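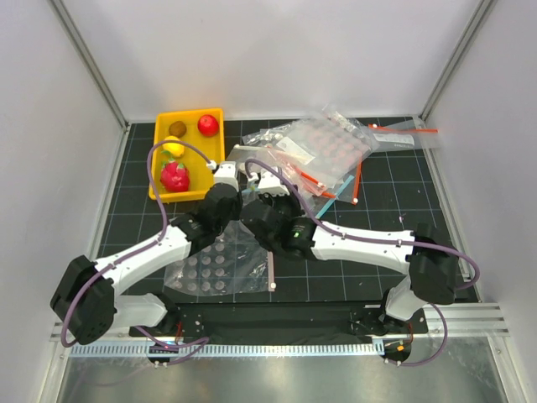 ## Sorting and packing assistant, part-time

Drelance puts together craft and play sets for nurseries and primary schools. We need one more person to sort small parts, fill trays and bags, and get finished sets ready to send out.

**The work**

- sorting toy fruit into trays
- filling zip-lock bags with small parts and sealing them
- putting printed labels on the bags
- flattening used clear packaging and setting it aside for recycling
- telling the shift lead when a part is running low

A normal shift is 80 sets. You will be shown each set before you pack it on your own, and there is a sample on the shelf to check against.

**Hours and pay**

Four mornings a week, 14 hours in total. Pay is monthly, with paid holiday. The contract runs to the end of December and may be extended.

**What we ask for**

You should be comfortable with small items and repetitive work, and able to read a packing list in English. No experience is needed. Most of the work can be done sitting or standing. Some cartons have to be lifted on to a trolley.

**How to apply**

Send a short letter to Vaida Vītola at the Drelance office, saying which mornings you can work. A CV is welcome but not required. Applicants we would like to meet will be invited for a paid trial morning with Keabetswe Nkuna, who leads the packing shift.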